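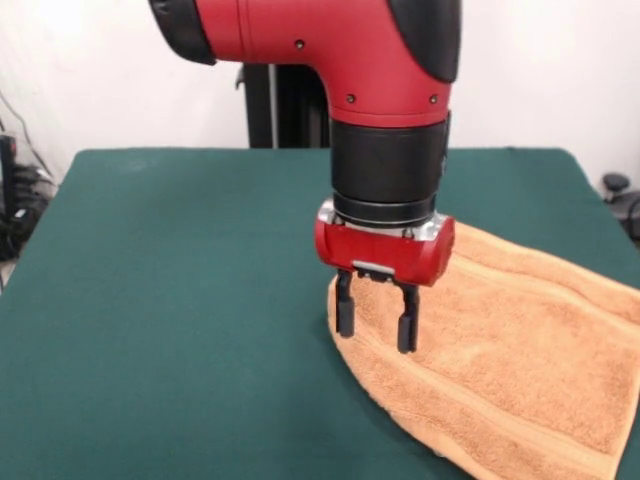 Brullham laundry firm drops "hotel soft" label and asks what the words ever meant

January 7, 2018

Toltent, the linen hire and laundry company based in Brullham, is to stop using the phrase "hotel soft" on its towels, price lists and vans from the end of this month. The company has used the phrase for as long as anyone in the office can remember. It has now spent a good part of a year trying to find out whether it describes anything, and has come away doubtful.

The decision follows a wash trial that ran until August at the firm's Ibarra Road works. Bath towels of the same weight and weave were split into two batches. One was washed with a standard commercial softener and sold to trial customers as hotel soft. The other was washed with detergent alone, given a longer tumble and sold as plain. Both were hired out to guest houses, two leisure centres and a hairdresser's, and the people handling them were asked for their views.

Customers did prefer the towels called hotel soft. They also preferred them in the second stage of the trial, when the labels were swapped and the softener had gone into the other batch.

"I would love to tell you that we learned something about softness," said Zsolt Borbély, managing director of Toltent. "What we learned about was labels. People felt what the ticket told them to feel, and I include myself, as I picked the wrong pile twice in our own canteen."

Toltent does not claim that the trial was a piece of science. It was run by a laundry, on its own towels, with its own customers, and the company would treat a similar exercise by a competitor with some suspicion. The questions were put by delivery drivers who were keen to get back on the road. One guest house returned its answers on behalf of guests who may or may not have been asked. The firm is publishing the result all the same, partly to explain a change on its price list that customers would have noticed anyway.

Where the trial was on firmer ground was drying. Towels washed with softener took up water more slowly when they were first used, and the difference became plainer as the washes went on. Softener leaves a coating on cotton, and a coating that feels pleasant to the hand tends to get in the way of the one job a towel has. The trade has known this for a long time and has gone on pouring the stuff in, Toltent included.

The company looked at several other common beliefs along the way. Its views are as follows.

Vinegar in the rinse. Often recommended as a cure for stiff towels. It can shift some of the limescale left by hard water, and Brullham's water is hard. Toltent found little to choose between towels rinsed with vinegar and towels that had simply been given a second rinse. It would not advise putting vinegar through a washing machine every week, as it may be unkind to rubber seals.

Tennis balls in the dryer. Noisy. A good shake before the towels go in seemed to do as much for the loops, and it can be done while somebody is asleep upstairs.

Thread count. This belongs to bed sheets and has no useful meaning for terry cloth. Towels are better compared by weight per square metre, and even that says nothing about how well the loops are held in. Toltent has bought a 599 gram towel that shed fluff until it was thrown out, and lighter ones that are still in service.

Wash before first use. Worth doing. New towels often come with a finish on them from the mill that makes them feel good in the shop and poor in the bathroom. Strong colours should go in on their own the first time, whatever the swing ticket says about being colourfast.

"Spa quality", "luxury" and "premium". Toltent was unable to find an agreed meaning for any of these in its suppliers' catalogues. In one, all three were applied to the same towel.

From the end of January, Toltent's hire towels will be listed by weight, size, colour and number of washes, and by nothing else. Softener will no longer be used on any towel unless the customer asks for it in writing. The company expects that some will, and will go on supplying them without argument.

Prices will not change. Toltent accepts that buying less softener saves it money, and that a sceptical reader will have spotted this already. The saving is being set against the cost of longer drying times, and on present gas prices the firm expects the two to come out fairly close. It will look at the figures again in August and has told its larger customers that they may see them.

The change has not pleased everybody in the company. Jelle Jacobs, who manages sales, argued for keeping the old wording and still thinks its loss will be felt.

"Every firm we bid against says hotel soft, or something very like it," said Jacobs. "We are now going to walk into a meeting and say 550 grams, washed 20 times, blue. It's true and it's dull. I have asked for six months to see how it goes, and if the orders drop I shall be saying so."

Toltent has also turned down an offer to join the Histitz Comfort Mark, a paid scheme under which laundries may print a badge on their delivery notes. The company asked how comfort was measured under the scheme and was sent a brochure. It asked again and was sent the same brochure. Borbély said he would be glad to look at the matter afresh if a test method were ever put in front of him.

As part of the change, 1000 printed shelf cards carrying the old wording will be turned over and used as notepaper at the Ibarra Road works. Vans will be repainted as they fall due, so the words hotel soft will still be seen around Brullham for some time. Customers are asked not to read anything into this.

A short guide to washing towels at home, based on the trial, can be picked up free from the trade counter. It covers load size, drying and hard water, and recommends no products.

About Toltent

Toltent hires out and launders towels, bed linen and workwear for guest houses, leisure centres, salons and clinics in and near Brullham. It is privately owned.

Press enquiries should be made to the Toltent office at Ibarra Road, Brullham. Samples of both trial batches are available to journalists on request, with or without labels.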